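Call for participants: working group on good practice for robots handling clothing in the home

Applications are invited from people who wish to take part in the drafting of a code of good practice for robots that fold, hang and sort clothes in private homes. The work is based at our Taltthorpe office and will run for 14 months from August. Participants are not required to have a technical background. We wish to hear from those who launder, repair or sell clothing, from carers, from tenants and landlords, and from people who operate or maintain robotic equipment.

A first draft, known as the Zallgate draft, has been circulated within the organisation. It contains 67 clauses and covers safe reach, grip force, the handling of garments, the state of the room before work starts, and the duties of the person in charge. Several of these clauses were written with factory sites in mind and need to be rewritten for ordinary rooms.
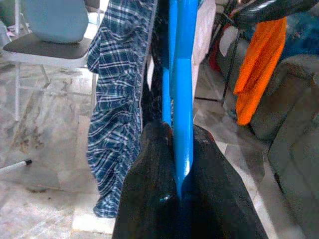
Clause 2 of the draft deals with the space in which a robot may work. It requires the operator to check the floor, the furniture and anything hanging within reach before the arm is switched on. Participants will be asked whether this wording is strong enough for a home, where a gripper may have to work with a checked garment and a dark one hanging close together and a chair standing a short way behind them. The present text gives no minimum clearance for hanging cloth. It is also silent on loose sleeves, cords and belts, and proposals on these points will be particularly welcome.

A second area of work concerns tasks that use two arms. The draft treats each arm as a separate machine with its own stop control. Members of our review panel have questioned this, as one arm may be holding a hanger while the other is pressing on a shirt, and stopping only one of them could strain the cloth or pull the hanger from its grip. The group will be expected to recommend a single rule.

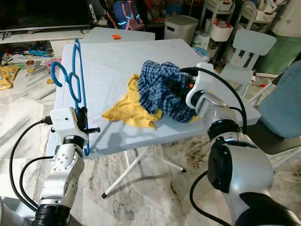 Guillot Standards Office, Household Robotics Section

What participants will do

Attend one meeting a month, in Taltthorpe or by video link.
Read and comment on draft clauses between meetings.
Observe practical sessions and complete a short written record of each.
Declare any financial interest in a maker or supplier of robots, including the Gokusari programme.

Who may apply

Applicants must be aged 18 or over and able to give around 288 hours in total over the life of the group. Previous experience of standards work is helpful but is not a condition. Anyone attending a practical session must first complete the site safety briefing and must remain outside the marked area while an arm is powered.

Payment and expenses

Participants receive a fixed hourly allowance. Travel within the region is repaid on production of receipts. Care costs may be claimed by prior agreement.

How to apply

Please send a letter of no more than two pages, stating your experience and the part of the draft that interests you most, to Lamai Thammasiri, Section Secretary, at the Taltthorpe office. Applications may also be handed in at reception before 4 pm. Large print copies of the draft are available on request.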